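Gallery: Learning to Handle Cloth from Human Hands
Drakau project page, updated Saturday, June 6, 2026

Introduction

On this page we collect material from the Drakau project. The question of the project is simple to say and hard to answer: can a robot learn to handle soft clothes if it mostly watches people doing it from their own point of view? A cup keeps its shape when you lift it. A pair of pants does not. It folds over itself, it hides its own edges, and after every touch it is a new object for the robot. For this reason we record ordinary housework in ordinary homes, and we train our model on the hands.

The page has short notes, one for each part of the method. The longer report, with all tables, is in preparation. Please read the notes as a guided walk and not as a full paper.

The recordings

All our human recordings are made in first person. The person works at the normal speed and does not explain what they do. In the beginning we asked people to work slowly and clearly, but the result was bad for training. Slow hands make movements that fast hands never make, and the model learned to stop in strange places. Now the only instruction is to do the task as you would do it on a usual day.

We have 63 homes in the collection at this moment. Most of them are small apartments, and this is good for us. In a small bathroom the arms must pass between many things, and the cloth touches the furniture almost all the time.

Tasks with a washbasin

Hand washing is the family of tasks that we like most. It contains gripping, lifting, squeezing, turning over and spreading, and all of this happens in one place in front of the body. The two hands usually have different jobs. One hand keeps the garment where it is, and the other hand looks for the next part to hold. 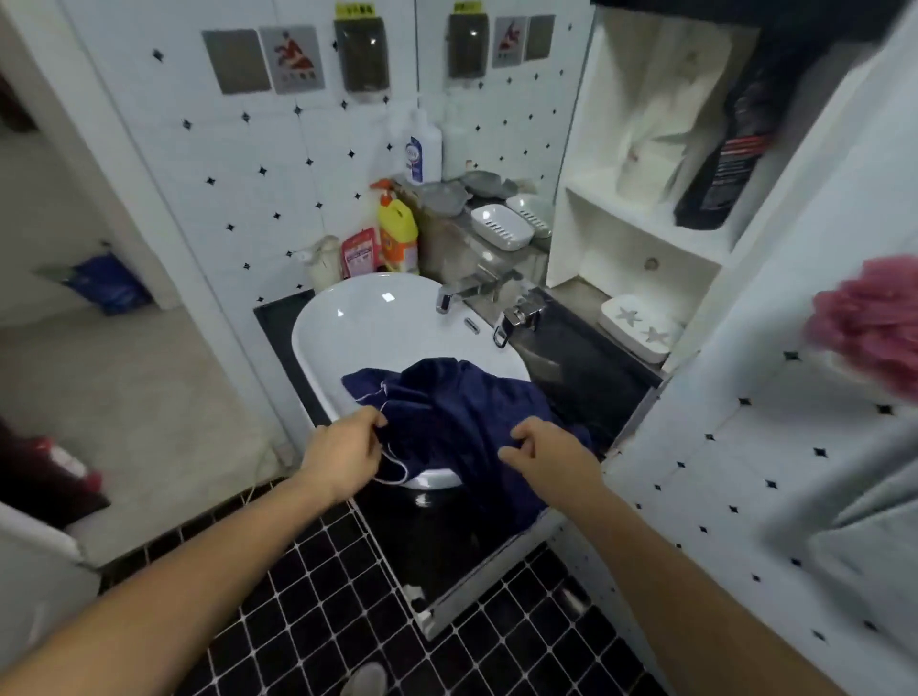
For the model, the most useful moments are the ones where the fingers take a new hold. Between two holds the motion is easy to predict, and a small network can do it well. The choice of the next hold is the difficult part. People choose it with very little thinking, and when we ask them afterwards, they often cannot say why they took this fold and not the one next to it.

Dark cloth was a problem for our first version. Folds in dark cloth have weak shadows, and the model saw one flat area where a person sees many layers. Seams, piping and hems helped a lot. They make a line that the model can follow when the rest of the garment gives nearly no contrast. We did not plan this, we found it when we looked at which parts of the image the network used.

Marking the holds

For every recording we mark the time when a hand closes on the cloth and the time when it opens. We call this a hold. The marking tool is named Binska, and we wrote it ourselves after trying several general video tools which were too slow for this work. In Binska one key is for the left hand and one key is for the right hand, and the person who marks can keep the eyes on the video.

Each recording is marked by 2 people who do not see the work of each other. When they do not agree, we keep both answers and give the moment a lower weight in training. Earlier we tried to discuss every difference until there was one answer. It took a very long time, and the trained model was not better.

We do not mark the names of objects in the background. Bottles, towels, shelves and so on stay in the images as they are. A robot in a home will meet a different shelf in every home, and we want the model to become used to this from the start.

From hands to grippers

A human hand has many ways to hold a fold. Our robot has two arms with simple grippers, and each gripper can only open and close. The step between them is a small module with the name Editia. It takes the position of the fingers and gives back one point and one direction for the gripper. Much information is lost here. For example, people often roll the cloth a little between the thumb and the first finger to separate two layers, and a simple gripper cannot do it.

We tried to keep the rolling motion by moving the whole wrist. It worked on thin cotton and failed on thick cloth, where the gripper only pushed the garment away. We took it out again in May. Now the robot makes a second try from a lower angle when the first hold contains too many layers.

The test bench

Robot tests are done at our bench in the Menzies building. The bench has a basin, a counter and a bar for hanging, and the height can be changed. Between two trials we drop the garment from the same height, so the start shape is random but the method of making it is always equal.

One trial is one garment that must be taken from the basin and hung over the bar without touching the floor. We stop the trial after two minutes. A trial where the garment hangs but slides down later is counted as a failure. Some visitors find this rule too hard, but in a home the owner would also not be happy.

First result

With robot demonstrations only, the system finished 53 percent of the trials. After we added the first person recordings of human hands, with the same number of robot demonstrations, it finished 60 percent. The difference is not big. Still, it was seen on every type of garment that we used, and the robot demonstrations are the expensive part of this work, while the human recordings are cheap.

The gain comes mostly from the first hold. The robot starts more often at an edge or a seam, and less often in the middle of the cloth. After a good first hold, both versions of the system behave almost the same.

What still goes wrong

Long sleeves are the most common reason for failure. The sleeve stays in the basin when the body of the garment is already lifted, and the robot does not notice the extra pull. We have force sensors in both wrists, but the present model does not use their signal. This will be changed in the next version.

The second reason is occlusion - the arms of the robot cover the cloth at exactly the moment when it would be important to see it. People have the same difficulty, but they feel the cloth with the fingers and continue. We do not have a good answer for this yet. A second camera at the side of the bench helps in the laboratory, but we do not want to ask for extra cameras in a bathroom.

Use of the material

The hold marks and the training code will be published together with the report. The video recordings come from private homes, and they will be given only on request and for research use. If you work with cloth, first person video or two arm robots and want to compare your method on our bench, please write to us through the contact form on the Drakau main page. We answer in English, and usually within one week.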